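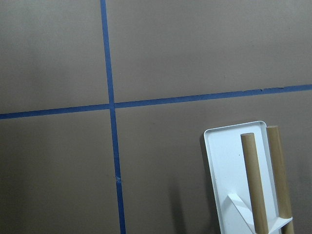 Brovow 二手家具挂牌价数据集 说明

版本日期：2023-04-01

先说结论：这份数据能用来练手，能用来看挂牌价的大致分布，拿去论证“二手家具保值”就算了。原始页面的宣传文案里有不少这类说法，我在数据里没找到支持。

内容

一共 682 条记录，来自 Kunari 和 Phetsri 两个转让平台的公开列表。每条对应一个挂牌，同一件家具下架后重新上架会变成新的一条，去重只做了标题和价格完全一致的情况。换个标题、降五块钱再挂的，仍然会重复出现，比例不清楚。

字段

listing_id：内部编号，与平台编号无关
source：kunari 或 phetsri
category：品类，共 7 类，柜子和架子的界线划得很随意
ask_price：挂牌价，单位元，不是成交价
claimed_original：卖家自称的原价
condition：卖家自填成色
listed_month：上架月份
note：备注，多数为空

几处要当心的地方

ask_price 不是成交价，再说一遍。两个平台都不公布成交价，页面上的“已售”也可能只是卖家自己点掉的。网上有人用类似数据算出“平均折价率”，分子是要价，分母是卖家报的原价，这个数算出来我不知道代表什么。

claimed_original 基本不可信。同款 Dellska 书桌，不同卖家填的原价能差出一倍，里面有没有含运费和安装也没人写。建模时建议直接丢掉这一列，至少不要拿它当标签。

condition 里“九五新”占了大半。我试过把它转成数值，和价格几乎看不出关系，后来放弃了，保留原文。

价格恰好等于 500 的记录偏多。Phetsri 的发布页会不会默认填这个数，我没有查实，所以没有删。

7 月的数据缺了一段，抓取脚本当时报错，没有补。想做季节性分析的请换别的数据。

文件

listings.csv：主表，UTF-8，逗号分隔
categories.csv：品类对照表

只有这 2 个文件。早先版本带过一个“清洗后”的表，规则写得不清楚，已撤下，手里还有旧版的请不要再引用。

许可与引用

整理部分可自由使用，注明 Brovow 即可。原始文字的权利归各自卖家，标题原文没有收录。卖家昵称和所在小区在导出前已去掉，note 里如果还有漏网的联系方式，请提 issue，附上 listing_id。

不接受“增加预测价格”一类的合并请求，除非先说明拿什么验证。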